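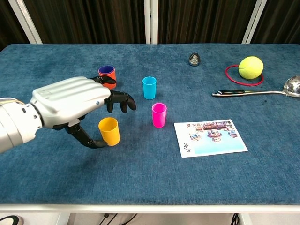
Visit to the Plotau Household Goods Fair, Jan 19, 2019

The delegation was received at the Sesside stand by Ms. Halldóra Skov. Tall plastic tumblers were on view in yellow, orange, dark blue-purple, light blue and magenta-pink, set out on a table with a blue textured covering. The tumblers taper slightly and can be stored one inside another.

Ms. Skov stated that orders are accepted in lots of 100 and that delivery takes six weeks. Mr. Jamshid Ansari asked whether single colors may be ordered separately. A written reply was promised, and the new price list will follow in August.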